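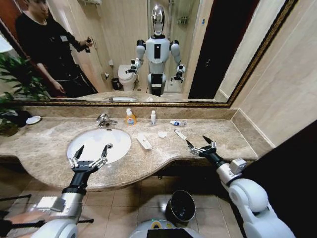 **Lemon balm is back at Stubbs**

After a slow, chilly May we finally have dried lemon balm on the shelf again, and I can't tell you how many of you have stopped me to ask for it (keep asking, I like the company!). It's a cousin of mint with a soft, lemony smell, and people have been drinking it in the evening for centuries. My grandmother grew it by the back step and put it in nearly everything, including a potato salad we still talk about.

Bags come in 100 g and 275 g. I use a heaped spoonful per cup, cover it, and leave it a good ten minutes while I find my glasses. If you take thyroid medicine or anything that makes you drowsy, or you're expecting, please have a word with your doctor or pharmacist first.

We're tasting it Sun 9 July in the Vonunden shop, hot and iced, with Bravano honey on the side. Come by and say hello!

Tane Gilchrist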